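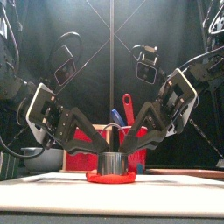 I was sent a Jellari cocktail kit in exchange for a review, so take that as you will. They didn't get to read this first.

The idea is a party in a box. You pick a theme, they post out the mixers, syrups, garnishes and a little recipe book, and you supply the spirits and the friends. Mine was the Bellis box, which the website says serves 19. Nineteen what? Sips, I think. Four of us (me, Efa, Cadi and Rhodri) were down to the last syrup before the pizza came.
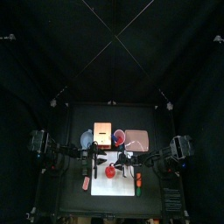 Funnel and other bits on the table

Let's start with the good. The elderflower syrup is lovely and not too sweet. The dried orange slices looked pretty and Cadi ate most of them on their own. Everything turned up in one piece, and the box itself is sturdy enough that I've kept it for Christmas ribbon.

Now the rest. The recipe book assumes you own a shaker, a strainer and a jigger. Fine, but then don't print "everything you need" on the lid! The rhubarb mixer tasted like cough drops to three of us, and Rhodri only liked it because he'd doubled his gin. Two of the recipes call for crushed ice and egg white, and I don't know anyone who wants to be cracking eggs at ten at night with guests in the kitchen. 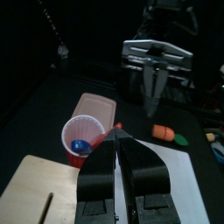 Red party cup with something blue inside

Then there's the price. The Bellis is $178 if you're buying it yourself, and the same evening's worth of syrup and tonic from the store in Tresville would leave you plenty over for decent gin. You're paying for the ribbon and the nice font.

Would I have one again? As a present, maybe, for somebody who never hosts and would like a nudge. With my own money, no. I'd buy the elderflower by the bottle if they sold it that way. I emailed to ask in March and I'm still waiting.

Print this post
E-mail to a friend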